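The Ikley Bequest

The museum at Tremel had been without a director since July, and in that time the roof over the print room had been mended twice. Bülent Bilgin learned this on his first morning from the woman at the front desk, who also gave him a ring of keys and a parking permit made out to somebody else.

"They'll send you the right one," she said. "Use that until they do."

He had come from a bigger place, with a café that made money and a department for everything. At Tremel he had a staff of 56 on paper, most of them part time, and an office that smelled of floor polish. His predecessor had left a stapler, a dead plant and a folder marked Rutherford.

He put the folder in a drawer and went round the galleries. The coins were in good order. The costume room was too warm. In the long gallery a school party was drawing a stuffed pike, and one boy had given it legs. Bilgin stood behind him for a while and said the legs were well done. The boy covered the paper with his arm.

After lunch he took the folder out again.

Agnes Rutherford had died at Ikley and left the museum her late husband's pots. The list ran to 1,621 items, every one with a number, a date and a place. There were jugs, crocks, dishes and a great many lids. The will said the pots must be kept together and must be shown. It didn't say where, and it left no money for shelves. The previous director had written to the solicitors 3 times, each letter a little shorter than the one before. The last was two lines long and asked whether the family might like some of the lids back.

The family had not replied.

He rang the keeper of ceramics, a tall man called Dunn who worked in the basement and came up with dust on his sleeves.

"Are they any good?" Bilgin asked.

"Some are."

"How many?"

Dunn looked at the list as if the answer might be written on it. "Almost all of them are ordinary," he said. "Kitchen ware. He bought it off farms and out of sheds. The ordinary ones are what I'd want to keep. You can see fine ones anywhere."

"Where would you put them?"

"I wouldn't put them anywhere. There isn't room."

They drove over to Ikley that week to look. The house stood behind a garage, with a sign in the window from a holiday firm called Tatilville, whose manager had wanted to buy it for letting and was still waiting for an answer. The key was under a brick. Inside there were pots on the stairs, pots along the skirting and pots in the bath. Someone had left a path through the front room just wide enough to walk sideways.

Bilgin picked up a brown jug from the kitchen sill. It had been broken at the neck and glued, and the glue had gone yellow. A paper label was tied to the handle with string. It said where the jug had been bought and what had been paid for it, and underneath, in a different pen, it said: leaks, A. likes it.

He read some more of the labels. Most gave only the place and the price. On every shelf, though, there was one with a second line. Too heavy for A. Bought in rain. A. says no more bowls. The next label along was for a bowl.

"Is this in the list?" he said.

Dunn came and looked. "The list has only got the numbers."

"Who typed the list?"

"The solicitors' office, I think."

Bilgin put the jug back on the sill with the label facing the room. He walked sideways to the foot of the stairs and sat on the one step that was clear. It was cold in the house, and he could hear somebody in the garage running an engine, stopping it and running it again.

"Suppose we showed them here," he said.

"In the house?"

"She said kept together and shown. She didn't say moved."

Dunn thought about it. He asked about damp, then about insurance, then about who would stand at the door. They were fair questions and Bilgin had no answer to any of them. He wrote them down on the back of the parking permit, and when he ran out of space he turned it over and wrote round the other person's name.

"The trustees won't like it," Dunn said.

"Did they like the last idea?"

"What was the last idea?"

"Giving back the lids."

Dunn wiped his hands down his coat – it made no difference to either – and went to see whether the bedroom ceiling was sound. Bilgin listened to him going from board to board overhead. After a minute he got up and began on the lower stairs, reading the labels in order and copying out the second lines, beginning with a butter dish that had cost 2 shillings and that A. had not been told about.
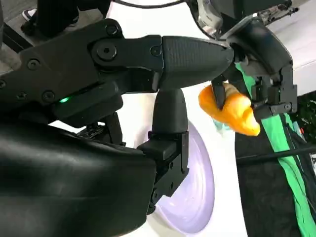
Black gripper finger with a ribbed pad, over a white tabletop.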